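Plerkus household items, bin set
README

Status: usable, still being cleaned up. Last touched in November.

What it is

Pictures of everyday stuff lying in gray metal bins. Bottles, bathroom things, kitchen odds and ends, whatever came out of the Drirkow cupboards. 1000 images total, 58 different items. Put together so people working on item lists and clutter can have something less tidy than catalog photos. Nothing is posed on white paper. Things lie how they lie, on their sides mostly, labels facing wherever.

Folders

bins_a: few items per bin, little overlap
bins_b: more items, more overlap, harder
lists: one text file per image, item names only, plain words
notes: Hilde's remarks on odd cases, read these before you complain

File names are the bin run, then the shot number. Run 3 skips numbers in a couple of places, those shots were blurred and got tossed. Not renumbering. 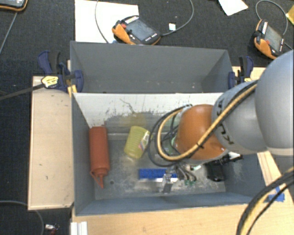 Naming is the part that gets people. We use what you'd say in a kitchen or a store, color first, then the thing, so no brand names and no part numbers. The red squeeze bottle is "red squeeze bottle" and the cap strap does not get its own line. Same for the yellow ribbed one, the label with pink and green on it stays out of the name. If you can't tell what a thing is, write color and shape, like "blue rectangular object", and leave it at that. Please don't guess. We had 2 people guess differently on the same item and it took forever to untangle.

Partly hidden items: list them if you can see enough to give a color. Otherwise skip. There is no "maybe" tag, we tried one, everbody used it for everything.

The bins

Metal, old, scratched. Scuffs and specks on the floor or walls are not items. Neither are holes. A few early lists had scratches down as "string", fixed in bins_a, probably not all fixed in bins_b.

Known problems

- Colors drift a bit between runs. Went by the naked eye, not by pixel values.
- "cup" and "mug" both show up. Treat as the same.
- Lists are in no special order. Do not read left to right into them.
- Spelling in bins_b is rough, will get a pass when theres time.

Split

None supplied. If you make one, keep whole runs together, otherwise near-identical shots land on both sides.

Storage

Items themselves are in the Kofler crates at Prustthorpe, bottom shelf. Put things back in the crate they came from. Bottles upright, caps shut.

Contact

Hilde Van den Broek for lists and naming. Send the file name and what you think it should say. Mornings are best.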